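Dristasham Open Day

The Dristasham Open Day is a public demonstration of tabletop automation held each March by the Ondident workshop. Visitors are admitted in groups of 12, and each session lasts 15 minutes. The 2-arm cell, named Omen, handles seed packets and potted plants on a shared track.

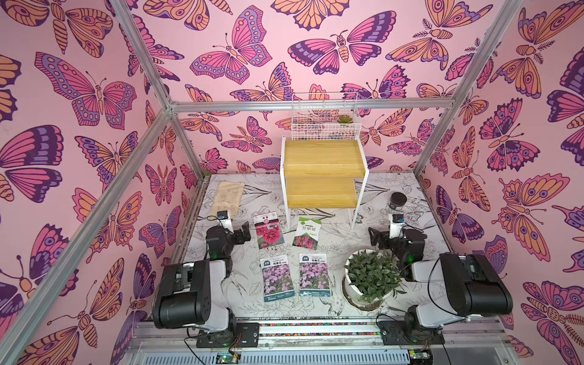 Digby Quinlan objected that the sessions were too short to judge repeatability and asked for a printed error log. Ondident has posted one at the door since the following year. Packet layouts are changed between groups.

The Donnelly hall, used for the event, opens at 9 a.m.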